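**보도자료 | Skevex 생활소품팀**

# 은행잎 무늬 메시 파우치 'Lodine', 첫 물량 200개 나왔습니다

안녕하세요, Skevex에서 생활소품을 맡고 있는 담당자입니다. 보도자료는 늘 딱딱하게 써 왔는데 이번 것은 제가 봄 내내 붙들고 있던 물건이라 그냥 제 말투로 쓰겠습니다. 기사에 옮기실 때는 편하게 다듬어 주세요!

Lodine은 여닫는 데 지퍼를 쓰는 얇은 파우치입니다. 흰 바탕의 비치는 메시 원단에 은행잎을 찍었고, 지퍼는 노란색으로 골랐어요. 서랍 속 양말을 모아 두거나, 여행 가방에서 속옷과 충전선을 나눠 담거나, 세탁기에 얇은 옷을 넣을 때 쓰시라고 만들었습니다. 안에 뭐가 들었는지 열지 않고도 대강 보인다는 게 제가 제일 좋아하는 점이에요(저는 파우치에 뭘 넣었는지 잊어버리고 세 개를 다 열어 보는 사람입니다).

무늬 얘기부터 할게요. 처음 받은 시안은 노란 잎만 가득했어요. 예쁘긴 했는데 너무 가을이라 여름에 꺼내기가 망설여지더라고요. 그래서 초록 잎을 섞고, 잎과 잎 사이를 넉넉히 띄웠습니다. 잎의 방향도 제각각입니다. 한쪽으로 줄을 세운 시안도 있었는데 벽지 같다는 의견이 많아서 접었어요.
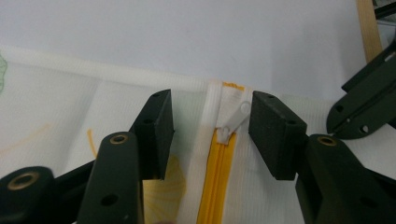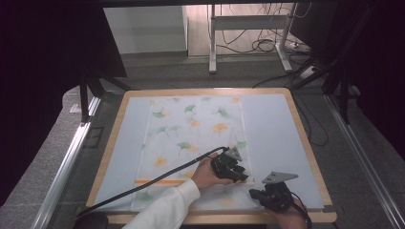 초록 잎과 노란 잎이 함께 들어간 지금의 무늬입니다.
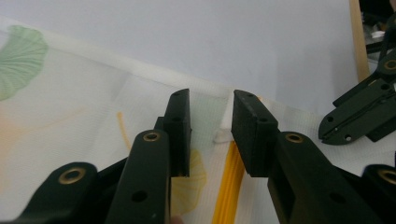
*최종 수정: 25/06/2021*

## 지퍼를 노랗게 한 까닭

흰 지퍼로 가자는 말도 있었습니다. 원단이 흰색이니 지퍼까지 희면 깔끔하긴 하죠. 그런데 책상에 펼쳐 놓고 보면 어디가 입구인지 한참 찾게 돼요. 이빨을 노란색으로 바꾸니까 가운데 길이 딱 보였습니다. 슬라이더와 손잡이는 흰색으로 남겼고요. 손잡이까지 노랗게 한 견본도 있었는데, 제 눈에는 조금 들떠 보여서 뺐습니다. 이건 순전히 제 취향이니 의견 다르신 분은 메일 주세요, 정말로 읽습니다.

지퍼 길이는 185mm입니다. 손을 넣었다 뺄 때 손등이 이빨에 긁히지 않는 길이를 찾느라 견본을 여러 번 고쳤어요. 5월에 받은 견본은 이보다 짧았는데, 돌돌 만 수건을 넣으려니까 입구에서 자꾸 걸렸습니다. 길게 늘이고 나서야 수건이 쑥 들어갔고, 그날 바로 그 길이로 확정했습니다.

가장자리는 원단을 한 번 말아서 도톰하게 박았습니다. 메시 원단은 끝이 풀리기 시작하면 금방 너덜너덜해지잖아요. 첫 견본에서는 지퍼 끝과 가장자리가 만나는 모서리가 뻣뻣해서 작업장에 다시 봐 달라고 부탁드렸고, 두 번째부터는 손에 닿는 느낌이 훨씬 나아졌습니다. 번거로운 부탁이었는데 흔쾌히 받아 주셔서 이 자리를 빌려 감사드려요.

## 이렇게 써 보시면 좋아요

- 얇은 블라우스나 스타킹은 한 파우치에 너무 꽉 채우지 마세요. 절반쯤만 담으면 물이 잘 돕니다.
- 세탁 전에는 지퍼를 끝까지 닫고 손잡이를 눕혀 주세요.
- 말릴 때는 지퍼를 열어 그늘에 걸어 두시면 됩니다. 건조기는 쓰지 마세요!
- 다림질은 권하지 않습니다. 구김이 신경 쓰이면 평평한 데 펼쳐서 손바닥으로 쓸어 주는 걸로 충분해요.
- 지퍼가 뻑뻑하면 억지로 당기지 말고, 원단이 물렸는지 먼저 봐 주세요. 얇은 원단이라 물리면 살살 뒤로 빼야 합니다.

저희 집에서는 주방 서랍에서도 씁니다. 빨대, 고무줄, 빵 봉지 집게처럼 굴러다니는 것들을 한데 몰아넣었더니 서랍이 드디어 닫히더라고요. 마른 물건만 넣으시고, 포크나 가위처럼 뾰족한 것은 피해 주세요. 메시 구멍에 걸려서 올이 나갑니다(제가 한 장 망가뜨려 봐서 압니다...).

## 판매 안내

이번 물량은 200개이고, 편집숍 Claeys 매장과 저희 온라인몰에서 함께 시작합니다. 낱개로도 사실 수 있고 3개 묶음도 있어요. 묶음은 크기가 모두 같습니다. 크기별로 섞인 구성을 물어보시는 분이 벌써 계신데, 이번에는 준비하지 못했습니다. 한 분이 사실 수 있는 수량은 5개까지입니다. 선물용으로 많이 필요하신 경우에는 다음 물량 때 따로 상담해 드릴게요.

포장은 종이 띠 하나만 둘렀습니다. 비닐 봉투에 넣으면 원단이 비치는 느낌이 안 살고, 뜯어서 바로 버리게 되니까요. 띠 안쪽에 세탁 방법을 적어 두었으니 버리시기 전에 한 번만 읽어 주세요.

Lodine은 저희가 준비하는 정리 소품 시리즈 'Ranamero'의 첫 제품입니다. 다음 제품도 같은 은행잎 무늬로 갈지, 다른 잎으로 바꿀지는 아직 못 정했어요. 팀 안에서는 단풍잎을 미는 사람과 고사리를 미는 사람이 팽팽합니다. 저는 고사리 쪽이고요. 정해지면 다시 보도자료로 알려 드리겠습니다.

취재용 견본이 필요하신 기자님은 매체명과 받으실 주소를 적어 Skevex 홍보 창구로 보내 주세요. 견본은 돌려주지 않으셔도 됩니다. 위 사진들은 Lodine 소개 기사에 쓰실 수 있고, 출처는 'Skevex'로 적어 주시면 됩니다.

**문의:** Skevex 생활소품팀 (홈페이지 '언론 문의' 게시판)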